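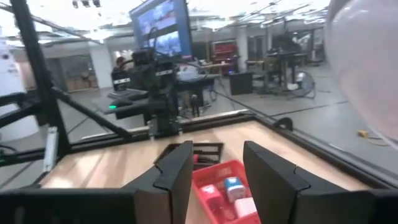

The first thing Olga Meireles does in the morning, before her coat is even off, is open and close the gripper 18 times. She doesn't look at it while it moves. She listens. A good pair of fingers, she told me, makes a sound like someone gently setting down a pair of scissors, and a bad pair makes the same sound with a little grit in it, and after three years with this cell (everybody here calls it Vava, though the paperwork says something longer) she can hear the grit from across the room with the fan going.

I had come to Nogueira expecting to write about clever software, and I did meet some, but I spent most of my two days watching people wipe things. Vava's job is to pick small packaged goods out of baskets and set them down somewhere else, and it is a job that wears on a machine in small, dull ways. Cardboard sheds dust. Screws back themselves out a hair at a time. A clamp on the edge of the table gets bumped by somebody's hip, and then every position the arm has been taught is off by the thickness of a coin.

So there is a routine, written up by Tiago Guerreiro last December and argued over ever since. Fingers off, pads cleaned with a damp cloth, fingers back on, tightened by hand and then with the small wrench. Next comes what they call the closing check, where the tips are brought together low over the wood and Olga crouches down, one eye shut, to see whether they meet evenly.
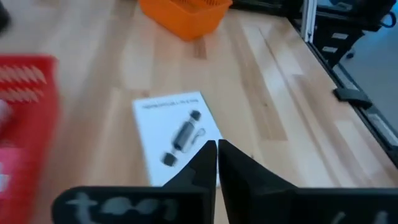
A thin, flat box lying on a table is the hardest thing you can ask of two fingers, Tiago says, and he said it to me at least four times, with real affection! There's so little edge to get hold of. If one tip sits even slightly lower than its partner, it scrapes the wood while the other one slides over the top, and the box just scoots away. Every 500 picks they go back and look at the tips again, and the counter stood at 3,188 when I was there, which meant Waqas Zaidi was already laying out his wrenches on a folded towel.

Waqas keeps the spares in an old cookie tin, and he was kind enough to let me tighten one screw. I overdid it. He backed it off a quarter turn, wiped the pad where my thumb had been, and sent me to get us both some coffee.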